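Notebook > Draltow bench > Hand-held grippers

8 Jun 2020 — Azra Radulović
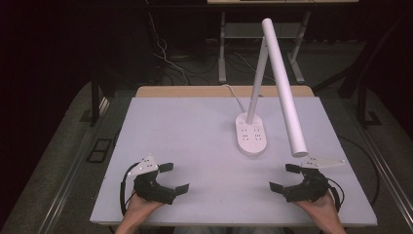
Left gripper was closing late again this morning. Took the fingers off, cleaned the slide and put them back with the screws just snug. Full open to full close is now even on both sides, checked over 100 cycles. Right one only needed a wipe.

Marker plate on the left had worked loose. Reseated it and redid the calibration, saved as run 275. The old file, 739, is no good now — don't load it.

Lamp task next. Board stays where it is. Before each block, check that both cables have slack at the wrist, then open and close each gripper eight times.

Still to do: spare fingers from Bokier, second marker plate. Masanja wants the log by July.

Draltow workshop notebook — contact Azra Radulović — Back to top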